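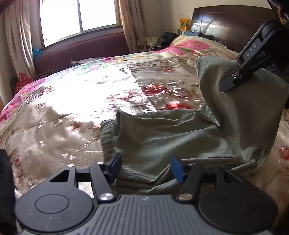 Fallico Satin Bedspread, Rose and Peony

Zernedby Home Textiles
Item number: 653
Availability: in stock

The Fallico is our satin bedspread for large beds. It has a light ground in cream and beige tones, with big roses and peonies in pink and red and curved ornaments between the flowers. The near edge is finished in bright pink. The satin has a strong shine, and in a room with a sunny window it will reflect a lot of light. Customers who prefer a matt surface should please look at our Semov cotton line.

We recommend the Fallico for bedrooms with dark wood. The pattern goes well with a brown headboard, and also with maroon upholstery and plain or lightly patterned beige curtains.

Details
Surface: satin, printed and embroidered
Filling: thin polyester layer
Delivered with: 2 pillow covers in the same pattern
Washing: cold, gentle program, inside out
Drying: on a line, in the shade
Ironing: low heat, from the back side only

Using the bed for folding

Many of our customers fold the clean laundry on the bed, and we are often asked if the satin can support this. Yes, it can. The surface is smooth, so a pair of trousers or a shirt can be pulled flat without lifting it every time. Please close the zippers before and keep belt buckles away from the embroidered parts, where they can catch a thread.

Shanti Mishra from our customer service gives this advice: put the whole pile near the headboard, keep the middle of the bed free, and take one piece at a time. Smooth it with the hand, fold it lengthwise, then fold it again until it lies flat.
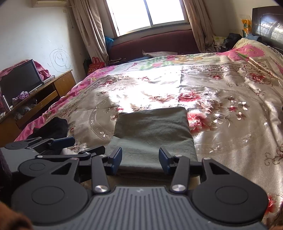 Thick cloth holds its fold well on satin. Very light and slippery pieces can slide, and for these we suggest to lay a cotton towel under them. Finished stacks should not be too high, or they will lean when somebody sits on the bed.

Sunlight and color

The pink and red tones are tested for normal daylight. If your bed stands directly at a window, turn the bedspread from time to time, so both ends receive the same light. For long absence we advise to close the curtains.

Customer opinions

"The flowers are bigger than I expected but I like them very much. The pink border is my favorite part." Berenice Jaramillo

"Good quality, a little slippery for our cat. Delivery was quick." Clifford Bergeron

Orders and returns

Unused bedspreads can be returned in the original bag. For orders of up to 175 pieces (guest houses, hostels) please write to Siyabonga Adams in our sales office. The matching Rawat cushion covers will be available again in November.

Page updated: 29/07/2023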